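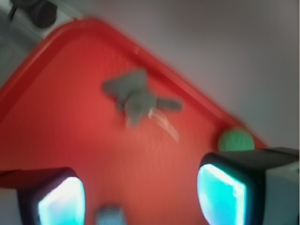 Devville, May

Been reading the Closteo tidy-up method so you don't have to. Sixty quid for the course. The big idea so far: put things in a tray.

1/ The theory goes that small stuff needs "a landing place". Fine. Ours is red and it's had a green ball and a grey whatsit in it since breakfast. Have they landed? Are we organised now?

2/ Ekua Ayaaba swears by it. Says her front room took her 63 minutes and has stayed tidy ever since. I've been in Ekua's front room. I have also opened the cupboard in Ekua's front room.

3/ Step two is to "name each item and give it a home". I can't name the grey one. It has a sort of body and bits sticking out. Bow? Propeller? Little man with his arms out? Asked the kids, got three answers and a row.

4/ The ball at least is a ball. It sits up against the side of the tray and I've no quarrel with it. Not sure it needed a course.

5/ They'll also sell you the Drallico divider set to go inside the tray. 115 pieces. So the cure for too many small bits is 115 more small bits.

6/ Seidu Agyeman asks what I'd do instead. Same as my mum did, Seidu. One drawer, shut it hard.

7/ 1,338 people have given the course five stars. Would love to hear from any of them a year on. Will report back after step three, which is labels. I don't own a label maker and I'm not buying one.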